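Rinard Bakers Board > Enriched Doughs > Shaped Buns
Thread: Pumpkin buns, stripes bleeding into the base dough

zedwood_oven
Second round on the two-dough pumpkin bun. Base is a plain milk dough, stripes are the same dough colored with dried pumpkin powder and a little orange gel. Formula, for anyone who wants to check my math:

200 g bread flour
56 g whole milk powder paste (the Zanetti method, cooked and cooled)
7 g instant yeast
Water to a medium-soft dough. Salt, sugar and butter as in the August thread.

I pull off a quarter of it for the stripes and knead the color in by hand. My problem is the boundary between the doughs. On the first round the orange smeared into the pale part and the bun looked like a peach. I want ridges that stay up through the bake.

c_palumbo
How are you attaching the stripes? If you roll ropes and lay them on a proofed ball, they slide. Lay them on before the final proof, brush the contact side with water, and pinch all the ends together at the top.

zedwood_oven
Before the proof, brushed with milk.

c_palumbo
Milk is fine. Then your stripe dough is too wet. Powder takes up water slowly, gel adds some back. Hold back a spoonful of water from the colored portion and rest it longer than the base.

hikix
Disagree on the ropes. Tie the ball with kitchen string that has been oiled, let it proof into the string, cut the string off after baking. You get real segments and no second dough at all. Color the whole thing.

c_palumbo
String gives lobes. It does not give two colors, and two colors is what was asked for. It also tears the skin when you take it off.

hikix
Only if the string is dry.

katia_pace
I run both versions and they are separate products. String for a dinner roll, ropes for a sweet bun. The rope version needs a lower oven, otherwise the pale dough browns and the contrast is gone. I tent with foil when the tops begin to take color.

Pair of pictures. The first one has the buns in it, one on the lavender plate and one on the table to the right, under the mug.
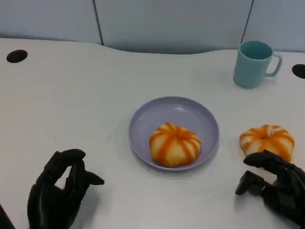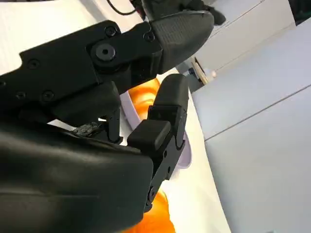

Re: Pumpkin buns, stripes bleeding into the base dough

zedwood_oven
Those stripes are where I want mine. The orange stands up as a ridge and the base is still creamy. Do you press the center down before or after proofing?

katia_pace
Both. Floured end of a wooden spoon before the proof, nearly to the tray, then again just before the oven. If you press once, it fills back in.

hikix
The one on the plate looks a bit flat to me. String would hold it higher.

c_palumbo
A bun with a pressed center will sit lower than one without. I would not call that a fault. If zedwood wants height, proof them in a muffin ring and accept straight sides.

zedwood_oven
No rings here. How many ropes per bun? I had been using eight and they merged.

c_palumbo
Use 6. Taper both ends. Thick ends are what makes the lump at the top, and the lump is what stops the dimple from forming.

katia_pace
Agree with Concetta on the taper. Also chill the ropes before you lay them. Cold rope on room temperature base keeps its edge through the first part of the proof.

hikix
Chilled rope will lag the base and split off it. I have had that happen with cocoa stripes.

katia_pace
Ten minutes in the refrigerator, covered. I have not had splitting at ten. An hour would do it.

zedwood_oven
Plan for the next batch: less water in the colored portion, longer rest, tapered ropes, ten minutes cold, center pressed twice, foil when they color. I will keep the same oven setting so I am not changing everything at once.

c_palumbo
You are changing six things. Drop the oven too. Otherwise the foil goes on too late.

zedwood_oven
Fine. Oven comes down.

hikix
Do one tied with string on the same tray and post both.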